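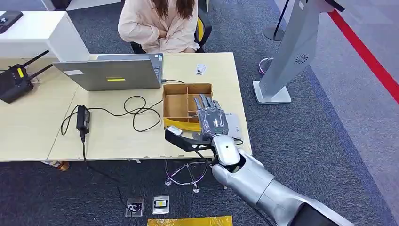

Jarman August clays weekend, who's in?

wynbellis
Sign-up for the sporting clays weekend at Jarman opened this morning (Wednesday, May 29, 2024) and I grabbed a spot before I'd finished my coffee. $444 gets you two days of shooting, lunches and the Saturday dinner. 60 spots total. I went last year with my old Mureck over/under and had a blast, even if I shot like a blind man on the back stations!

tirnar_tom
Does that include shells? If not it's steep. I can shoot my home club all summer for that.

wynbellis
Targets yes, shells no. Bring more than you think, the shop out there charges a fortune.

quailhollow
Then I'm with Tom. Two years ago it was 40 people and you could get around the course before lunch. Last year we stood behind the same squad at station 9 forever. Now they want 60?

pullmarkdead
Station 9 is slow because everybody misses the rabbit and wants to talk about it lol. I waited maybe ten minutes, tops. And Saturday's dinner was worth half the money.

quailhollow
We ate different dinners then.

tirnar_tom
Is the Zuvavik course open Sunday or is it all on the main one? I'd think about it if we got both.

wynbellis
Both, you swap on Sunday morning. Zuvavik is the one with the long crossers over the pond, so bring a tighter choke. Wyn Bellis on the squad list if anybody wants to shoot with me, we've got two openings.

pullmarkdead
Put me down for one. Tom, take the other and quit griping

tirnar_tom
Let me ask my wife.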